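Vevix gripper

The Vevix is a hand-held two-finger gripper designed by Lụa Khúc and built in the Wijaya shared workshop. It has 242 parts, most of them screws. 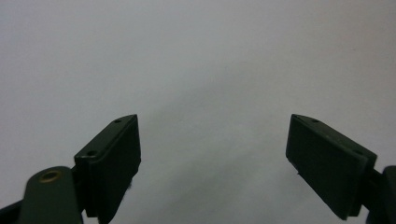
Khúc redrew the jaw 7 times. Each finger pad has two small screw holes along its top edge, a feature that survived every revision — the color did not.

Paired use

Grippers are worked in pairs, one to a hand, with a cable from each.

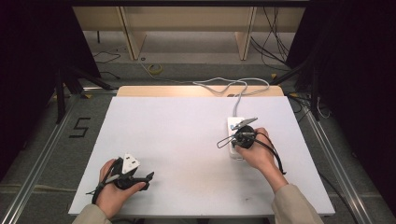 Maintenance

Pads are wiped before each session, in theory. 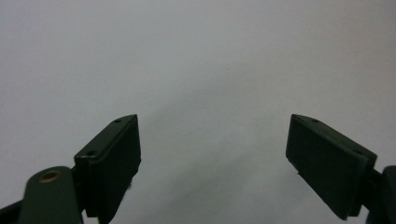
Drusent, a later version, is still waiting on pads. The Vevix linkage, with its brass eyelet, carries over unchanged.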